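4.2 Out-of-Box Evaluation of the Driso Handling Kit

Skinov sells the Driso kit as "ready before your coffee is." We bought one at list price, along with a good deal of coffee. Setup took 43 minutes at the Pedmont lab, most of them spent on a license screen that asked for the serial number printed under the base, which we had by then bolted down.

The vendor claims reliable handling of "everyday packaging" without defining either word. We ran 200 pick attempts on retail cartons using the stock gripper and the supplied grasp planner, then repeated the set with the open planner of Kovačević. No parameters were tuned, as the manual advises against it in bold type and again in the appendix. A pick passed if the carton stayed in the jaws for 3 seconds. Scuffed corners were logged but not penalized, a kindness we would not expect from a paying customer.
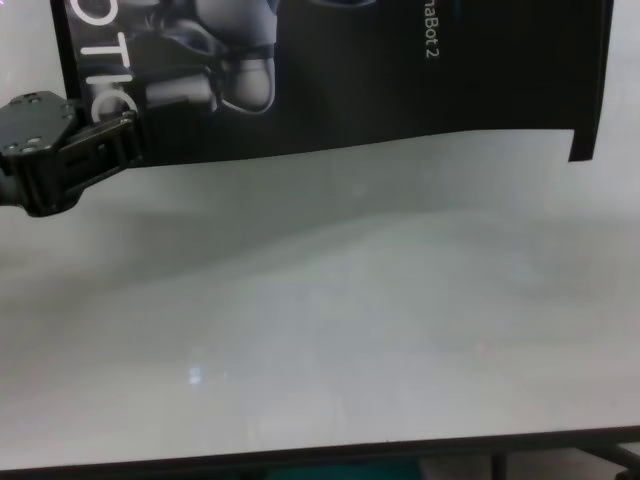 Grasp placement was the weakest part of the supplied planner. It scores candidate grasps by how much flat surface the jaws can reach and gives little weight to where the load hangs, so a wide carton can be assigned a grasp well away from its middle. In Figure 3 the jaw has the black box by its lower-left corner, over the last letter of the printing, with most of the panel extending off to the right. The planner's confidence display has no field for embarrassment. Kovačević's planner penalizes such grasps, at the cost of a median planning time of 341 ms.

Figure 3. Corner grasp on a large product carton.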